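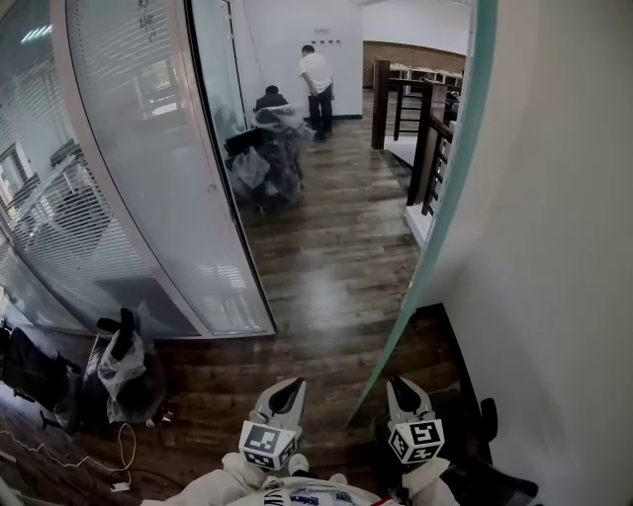 Facilities Basics, handout 6: Moving an office without losing the hallway

OK, last time we did floor plans, so now we get to the part I like best — corridors! My own first move was the Hoselwood office, and I spent most of it squeezing past furniture.

Chairs first. Leave the plastic wrap on until the room is ready, park them along one side, and keep them clear of every door swing. A pile of wrapped chairs slides more easily than you'd think on a plank floor, so don't stack them high.

Then walk the doors. For each one, write down the clear width, which way it opens, and what kind of handle it has (round knobs are a pain when your arms are full). Glass doors get their own line on the sheet, and so do the blinds behind them.

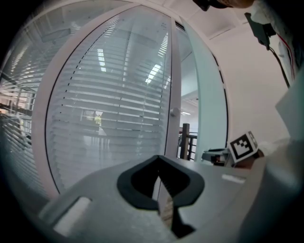

Glass door with horizontal blinds and a round silver knob.

Blinds down or up? I say down and closed while furniture is going past, but the Netport checklist says up, and we'll argue about it in class.

For March: read the Maldonado case, all 9 pages, and bring a door sheet for a hallway you use yourself. The Dikismont plans are in the shared folder if you can't get into a building.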